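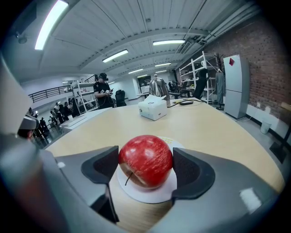
Socorro Ríos once told me that the guest list is the only part of a party that can hurt anyone's feelings, so it ought to be settled before a single balloon is bought. I have come around to her view, slowly, and after a few parties I'd rather forget (one of them my own!).

## Chapter 4: Who Comes, and for How Long

In the last chapter we picked a theme and, I hope, had some fun doing it. Now we come to the people. A first birthday is a funny sort of event, with a guest of honor who naps at two and a room full of grown-ups who would happily stay until supper. 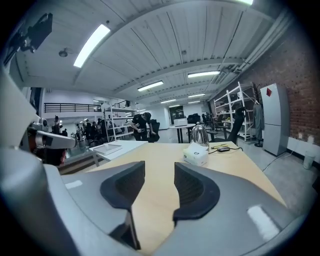

Start with the family you would call with good news, then add the friends your child sees every week. Maribel Echeverri planned a party with a budget of $300 and room for 49 guests, and we'll follow her lists all through this chapter, crossed-out names and everything. Keep a pencil handy as you read, and write down your own first list before you turn to Section 4.1.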